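Notes wk 4, Interior Upkeep (Brinkmann's section, Monday group)

**Ceilings, walls, openings: the order you work in**

Start high, finish low. Ceiling light first, then ceiling, then walls, then door and window frames, floor last. Dust falls. Every crew that skips this does the floor twice, see the Calimlim job in the reader (300 rooms, 28 redone in the first week).

- light off and cool before you touch the fitting
- dry cloth first, damp second. never spray up
- white walls: bottom to top when washing, top to bottom when dusting. will be on the quiz
- dark frames show lint, use the microfiber not the cotton
- brown wood next to white paint = tape the edge or go slow

Rosenthal's point from last time: judge a pale wall with the light on AND off. Glare from a ceiling light hides smears near it, and side light from a doorway shows up all the rest. Write down wich one you used on the sheet.
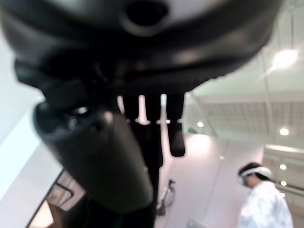 Why wash a wall from the bottom up?

Drips running down a dry dirty wall leave streaks that are hard to get out. On a wall that's already wet they wipe off easy.

Budget bit, copy this down: Pretlow building, 951 for supplies, 1,816 with labor. Labor is always the bigger share once ladders come in, bc you need a second person on the ladder jobs.

For next time
- read Lysenko handout, pp on matte vs. satin paint (matte burnishes if you rub it, go ligth)
- Efren + Themba doing the Naltholm hallway plan, bring tape
- sheets back to Annelore before lunch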